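Canvas or paper for a large moor painting print?
Printing and Reproduction > Giclee and Archival

tsel_paints
I have a landscape I'd like to sell as open edition prints and I'm stuck on what to print it on. The original is oil, 60 inches wide, mostly sky with a strip of moor along the bottom. It's the view from the road above Stostwood. The sky is very thin paint and the moor is thick, and I'm worried that one surface will suit the top half and ruin the bottom.
Has anyone printed something like this on both? I can only afford one set of proofs.
Tahsin Selvanayagam

moorhen13
Paper. Canvas texture fights with brush texture. You end up with two weaves on top of each other and the thin areas look like a tablecloth. I had a pale sky done on canvas by a shop in Ridcombe and sent it back.

H. Vainio
I disagree with moorhen13 about canvas in general. A tight weave with a matte coating holds a thin sky fine. A cheap open weave doesn't. Ask the printer which one they stock before you decide.
The bigger problem is size. Paper at that width needs glazing, and glazing at that width is heavy and costs more than the print. Most buyers won't do it. I've sold 13 large canvases in the time it took to sell 7 large papers, and the papers all went to one office.
Hertta

tsel_paints
Thanks both. I hadn't thought about the glass. I do want people to be able to hang it without a trip to the framer.
Is Wulia paper any good? A friend swears by it for watercolor reproductions.

moorhen13
Wulia is good, a bit warm. Your whites will go slightly cream. For a sunset that's nice. For a gray moor sky I'd pick something more neutral.
And I'd still say sell it smaller on paper. Why does the print have to be the size of the painting?

derese_road
Coming at this from the hanging and selling side, where I've made most of my mistakes.
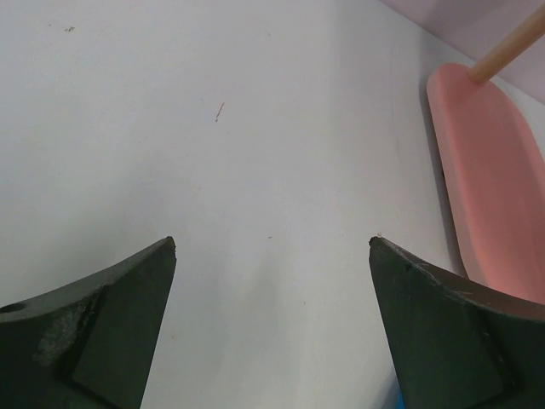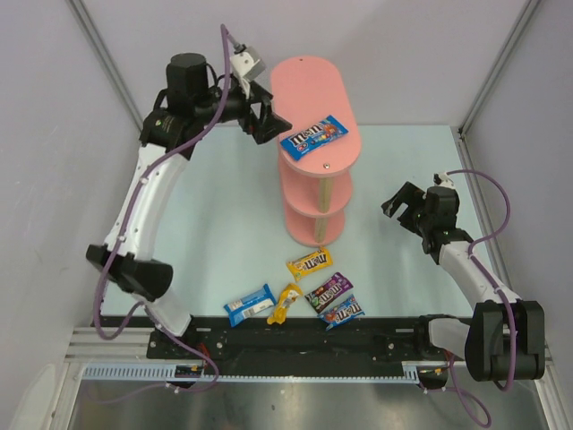 Color shifts next to whatever is beside it, and that goes for proofs as much as for paintings. I used to check mine at the kitchen table with a red cloth on it and every gray came back looking green. A pink like the one on that three-tier shelf would do the same to a moor sky, so keep anything like that well away while you compare. Lay the proofs flat on something neutral, look in the morning, then look again under the lamp you use in the evening. If the sky still looks right both times, go with that surface.
On size, I'm with moorhen13. Offer a small one on paper and a big one on canvas. They're different buyers.

H. Vainio
Two sizes on two surfaces means two color profiles, so two sets of proofs. He said he can only afford one.

derese_road
Fair, I missed that. Most shops will do a strip test though. You send a narrow crop with some sky and some moor in it and they print it on whatever you like. Much cheaper than a full proof.

moorhen13
Strip tests are fine for color. They tell you nothing about how a big flat sky looks from across a room – and that was where mine went wrong.

H. Vainio
Then pin the strip up and stand back. You can see weave in a strip.

moorhen13
You can see weave. You can't see banding. Mine had a faint line through the clouds that only showed at full width.

tsel_paints
OK, I think I'll ask for a strip on tight weave canvas and another on a neutral paper, and leave the Wulia for some other picture. Is there anything I should do to the file first? The scan was made in four pieces and joined.

H. Vainio
Check the joins at 100 percent, in the sky especially. If moorhen13's line was in the file, no surface would have hidden it. And don't sharpen the sky. Sharpen the moor by itself if it needs it.

moorhen13
It wasn't in my file, I checked. But yes, look at the joins.

tsel_paints
Found one already, left side, just over the hill. Going to fix that before I send anything.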